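Arm check, sim cell 13, Tiltby bench
Checked by: Elínborg Ladefoged. March, 07:40

Base on mat: OK. Not creeping any more after the Domeck patch.
Joint limits: OK, all loaded from the Mackay file.
Home pose: OK, 54 runs, same spot each time.
Gripper fingers: CHECK. Still closing a bit hard on round items. Orange one is the test piece, leave it in. 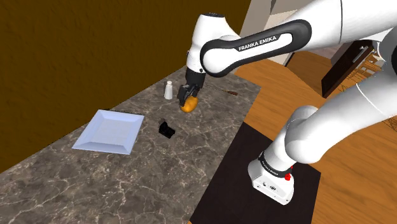
Grip force: turned down one notch, rerun tonight. Old log stops at step 1,556, dont overwrite it.
Clearance to worktop: OK but tight. Plate stays where it is for now, Pritau want the same layout for there comparison.
Elbow swing: not done, ran out of time.
Stop button: not tested this round, carry over.

Sign off: part only. Next check at 3,113 steps.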